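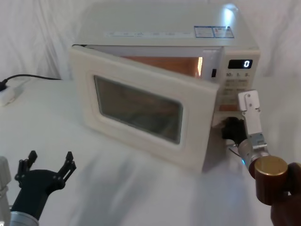 Ticket 1451
Subject: Countertop microwave, door open, display stays at 0
Opened: July 6, 2026
Reported by: Vlastimil Beneš, Utitz kitchen
Status: Monitoring

Reported problem
Unit does not start after the door is closed. Time buttons are accepted, Start gives one beep, display goes back to 0. Cavity light works. Fault is intermittent, more often after the door has been left open for a while.

Log

Entry 1
Confirmed with the reporter that other appliances run on the same outlet. Unplugged for 30 minutes, plugged in again. No change.

Entry 2
Tested on site. Closed door gently: no start. Closed door with a firm push near the latch side: starts. Points to the latch or door switch. Control panel not suspected at this stage.

Entry 3
Inspected latch slot to the right of the cavity opening. Crumbs and dried grease at the lower lip. Cleaned with a damp cloth and a wooden toothpick, unit unplugged. Door hooks wiped, no cracks found. Cover not removed.

Entry 4
Retest with a cup of water in the cavity, 40 seconds per run. First six runs normal. Run seven failed to start, door reopened and closed, then normal. Display showed 0 on the failed run, no error code.

Entry 5
Parts query sent to Hayat for a door switch set. They need the model number from the rating label. Reporter asked to send it. The labels on top of the unit are not the rating label, check the back.

Open items
- Model number from reporter
- Hayat to quote switch set and fitting
- If run failures return before the part arrives, take unit out of use and tag it

Next check when Hayat replies.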